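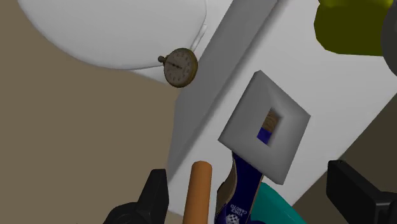
Tank-lid cell: questions we keep getting
Maintained by Tímea Bíró. Last edited 16 Feb 2025.

Is Dinsa a real cell or a simulated one?
Simulated. The arm is a Franka model with a black two-finger gripper, mounted on a platform next to a toilet, and the objects go on the tank lid. Whether anything learned there carries over to hardware is a separate matter, and I wouldn't take the Pronness slides as proof.

Do I need to reset the objects before every run?
Yes. The reset script claims to do it for you. Check the lid yourself anyway, from the wrist view and from the side view. An object that has settled through another one won't raise an error. 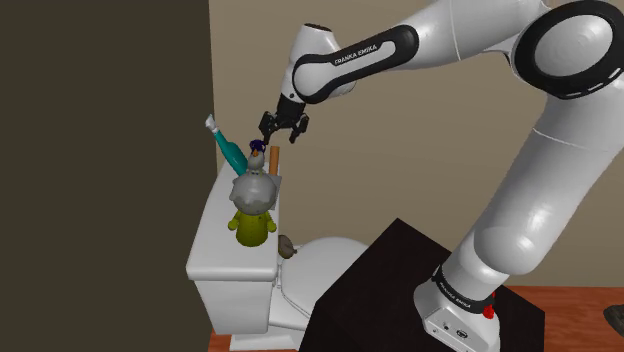 Keep the gripper open while you check, and leave the base where it is. People like to nudge the base to gain reach, and then their numbers can't be compared with anyone else's.

How many resets before I trust a setup?
I run 100. The Ivudau notes say 53 is enough and don't say why.

The fingers shake when they close on the cylinder. Is the gripper broken?
Probably not. Look at the contact settings first. We put the solver at 200 steps in March and the shaking got smaller, which I'd hesitate to call a fix.

Does Hasulura's auto-calibration work?
It finishes and prints a green check mark. I have seen it do that with the wrist camera 2 degrees off. Calibrate by hand, then compare.

Can I swap in my own objects?
You can. Check the collision shape as well as the visible mesh. Shoes and anything with a hole through it are the usual trouble, and a simplified shape may close the hole up completely.

Where do I report a bad reset?
In the cell log, with the seed. Reports without a seed get closed.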